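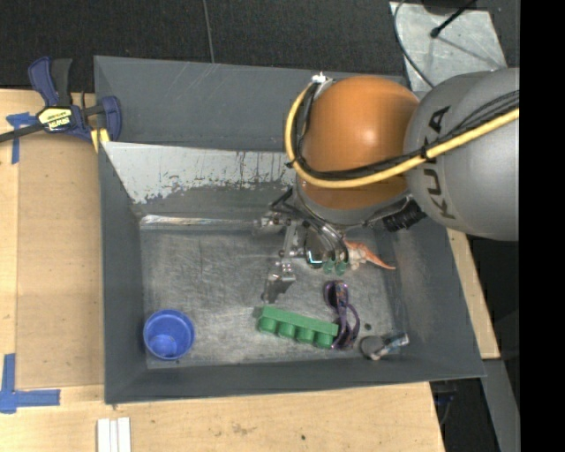
4. Cleaning and storing the dough tub

Clean the Grastden tub after every batch. Dried dough is much harder to remove than fresh dough and can hold odors. Fine scratches and cloudy scuffs on the floor of a gray bin, like those shown, call for a soft brush and no scouring powder.

1. Unplug the mixer and lift out the paddle.
2. Scrape loose dough into the trash. Do not rinse it down the drain.
3. Fill the tub with warm water and let it stand for 2 hours.
4. Wipe with a soft cloth, rinse, and dry upside down on a rack.

Caution: Do not use bleach or steel wool.

Note: The tub holds up to 400 ounces. Do not stack anything on the lid while it is in storage.

Replacement lids are part no. 412. Order from the Zamska parts desk, open until noon on Thursday.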